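[service-robots] Notes from the open day at Rerkmont, and a reply on the ledge question

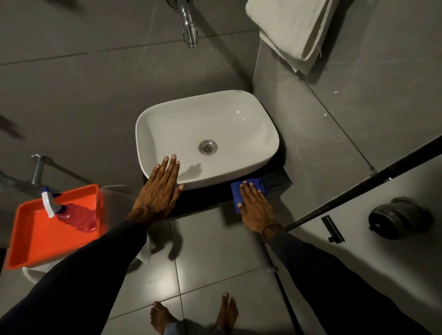

Category: Visits and demonstrations

From: Krum Nikolaidis
To: service-robots list
Subject: Re: Open day at Rerkmont: what was shown?

Nabila, Dragica, all,

I went to both halves of the open day and took notes, so I will answer Nabila's questions in order and then add what I think was missing. Her message is quoted in full first for those who have joined the list lately.

> From: Nabila Kamel
> Subject: Open day at Rerkmont: what was shown?
>
> Hello all,
>
> I could not get to the Rerkmont open day in August and the summary
> on their pages is thin. Could somebody who went tell me:
>
> 1. Was the bathroom task shown on the arm itself or only as
> recorded human work?
> 2. How are the recordings split up? By room, by surface, by tool?
> 3. Does the policy treat the supporting hand as part of the action,
> or is it thrown away?
> 4. What happens at the edge between the basin and whatever the
> basin stands on? Our own runs at Gristetti fail there more than
> anywhere else.
>
> I ask about the last one because we have been using a soft pad on
> a fixed wrist and it rides up on the rim. If Rerkmont have solved
> that with the same class of hardware I would like to know how. If
> they have solved it with a better wrist I would like to know that
> too, as I can then stop trying.
>
> Regards,
> Nabila

1. Arm or human work?

Both, but not in the same room. The morning was the recording side. Mimoza Kos ran a session on how they collect first-person footage of hotel-type bathroom cleaning, with the view taken from head height and pointing down at the hands. The view at the top of this message is of that kind: left hand flat on the front rim of the basin, right hand on a folded blue cloth on the black ledge next to it. The afternoon was the arm, called Karimi, on a test bench with a basin and a stone shelf bolted down. Karimi did not work in a full bathroom at any point during the day. I asked whether it had done so before and was told yes, with a reduced set of tasks, but no results were handed out and I would not quote that as a finding.

The bench had the basin, the shelf and a tap. It had no toilet, no glass and no floor tiles. Anyone reading the open day summary could come away thinking the arm had cleaned a room. It cleaned a bench.

2. How the recordings are split

By surface first, then by tool. A room is recorded in one pass and cut up afterwards. The label set they use has the following top-level entries, copied from the slide:

basin, inside
basin, rim
support surface
tap and fittings
glass
wall tile
floor tile
carrying and putting down

Each segment then has a tool label (cloth, sponge, spray, bare hand, none) and a contact label for each hand separately. The set shown on the day holds 3,162 segments. Mimoza was clear that this is the count after cutting and that the number of rooms is far lower. She gave no figure for rooms.

Segment length is capped at 30 seconds. Longer stretches are split at the nearest change of contact. I think this is sensible for wiping and bad for anything with a fetch in it. A good deal of cleaning is walking back to the tray for the bottle, and the cap cuts those trips into pieces with no clear goal. "Carrying and putting down" is where those pieces end up, and by her own account it is the label on which the annotators agree least.

The camera view also loses the tray whenever the cleaner leans in over a far surface. In the bathroom view the orange tray on the left, with the spray bottle in it, is visible while the cleaner works at the sink, so the model has some chance of knowing where the bottle is. Turn to face the shower and I would not expect that to hold. Amra Kos asked about memory across segments and the answer was that there is none at present. Each segment is treated as if the world began with it.

3. The supporting hand

Kept, which surprised me. The older Dullico set dropped everything except the hand with the tool in it. Rerkmont label the other hand as one of: holding, bracing, steadying, idle. The hand on the rim was used as the example of a case where the label is hard. From the picture alone you cannot tell whether it carries weight. There is no force measurement on the human side at all, and the annotators are told to use "bracing" only where the arm is visibly loaded and "steadying" otherwise. I would have put down "steadying" for that one and so did most of the people near me.

What they do with the label is more limited than the question suggests. Karimi has one arm. The second hand is used in training as a side signal: the network has to predict it, and the prediction is thrown away at run time. The claim is that this makes the wiping path smoother close to an edge. A plot was shown with and without the side signal, over 200 bench runs for each. The version with it had fewer breaks in contact. The axis had no units and I did not get a copy of the plot, so please treat this as a direction and no more.

Dragica Kadrić made the point from the floor that a person braces in order to reach, and a bolted arm has no need to. If so, the signal may only be telling the network where the edge is, and there are cheaper ways to get that. The reply was that they had not tested it against an edge detector. They should.

4. The ledge

This is the part Nabila will care about, and the answer is mixed.

They have the same trouble. A vessel basin on a stone base gives you a narrow strip to wipe with a vertical or near-vertical wall on one side and a drop on the other. A black base makes it worse for depth sensing: poor return, and in dim light hardly any texture. On the bench the base was also dark, chosen on purpose, and the arm had a small lamp next to the wrist camera.

What Karimi does is as follows:

— It approaches the strip from the open side, never from over the basin.
— It touches down with the long edge of the pad parallel to the strip.
— It slides towards the wall of the basin until side force rises above a threshold, then backs off slightly.
— It wipes along the strip while holding that side force, so the basin acts as the guide.

So the basin wall does the work of finding the line, and the camera is only trusted for the first touch. The wrist does have some give in it, sideways as well as up and down. Nabila, I am afraid this is your second case. With a fixed wrist the side force goes from nothing to too much inside one control step and the pad climbs, exactly as you describe. I asked whether they had run the same routine with the wrist locked. They had, and had given it up.

There may be a middle way. The pad itself could have a softer side wall, which would give you some of the sideways movement without a new wrist. One of the bench staff said they had tried a folded cloth in a clamp before moving to the pad, and that the folds gave enough play to be useful but the cloth crept out of the clamp. A person pushing a folded cloth with the palm deals with creep all the time by shifting the fingers. A clamp does not.

The corner of the base was left out. Karimi lifts before the end of the strip and comes down again on the adjoining side. This leaves an unwiped patch. It was visible on the bench, which had been marked with washable dye for the demonstration, and to their credit they did not hide it.

Timing

The full bench routine was given 60 seconds per side of the basin. It kept to that on three runs out of the four I watched. On the fourth it lost the first touch, went back to the start pose and tried again, which is the right thing to do but took it over. No comparison with a human cleaner was offered and I do not think one would mean much on a bench.

What I would have liked to see

Water. All runs used a damp pad on a dyed surface. Standing water on dark stone changes both the friction and what the camera gets back, and it is the normal state of a bathroom that needs cleaning.

Clutter. The human recordings have cloths, towels, bottles and trays in them. The bench had nothing. A towel on a shelf beside the basin is the sort of thing an arm will drag along with its elbow.

Glass. There is a label for it in the set and nothing on the arm side. I asked and was told "later".

Feet. I mean this seriously. In the human view the cleaner's own feet are on the tiles right in front of the basin, and a mobile base has to stand in the same place. Most of the base designs I know of are too deep to get that close and still have room to turn. No drawing of a base was shown.

Access to the data

The segments shown on the day are not public. Mimoza said requests would be looked at one by one and that the label guide can be had sooner than the footage. I have asked for the guide and will say on the list when it arrives. If anyone wants to ask separately, state which surface labels you need, as they would prefer to send part of the set.

Dragica, you were closer to the bench than I was for the second run. Could you confirm whether the lamp was on throughout? I have it down as on for the touch and off for the wipe, but my note has a question mark next to it.

Krum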